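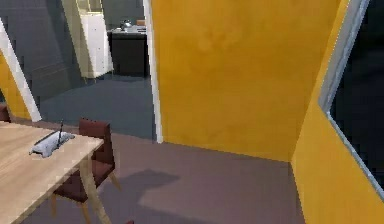

Why do online stores push their apps so hard when their websites work fine?

Mostly for the notifications. A store that gets onto your phone can reach you any time it likes, and it doesn't have to pay a search engine for the visit.

I understand the appeal. I still think small stores should stay out of it, and I say that after two years of selling kitchen goods through both. Our app went live in March of last year, built by a contractor in Stendham on top of a kit called Kimon. In its first six months it was installed 602 times. Of those people, 240 ever placed an order, and nearly all of them had already bought from us on the website. We paid to move our own customers from one door to another.

Posted in: Opinion, Selling Online

The usual answer is that app customers spend more. Ours did, a little. But the people willing to install an app for a store that sells strainers and bread tins are the people who liked us most to begin with. Crediting the app for their spending is bad bookkeeping.
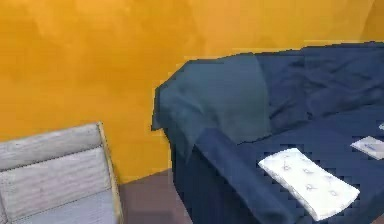
Then there is the upkeep. Every change to the phone systems meant a new release, and every release meant waiting for approval while the website already showed the new prices. Last fall we had around 22 orders come through at an old shipping rate before the update cleared. We honored them all.

Large marketplaces are a different case. Funside can keep a full team on its app and its shoppers open it several times a week. A shop like Ó Ceallaigh, which sells wool blankets and little else, gets a visit from most buyers once a year. Asking that buyer for a download before showing a price is rude, and plenty of them will leave.

Put the money into a mobile site that loads quickly and a checkout that remembers an address. We are closing our app at the end of the year and moving its budget there.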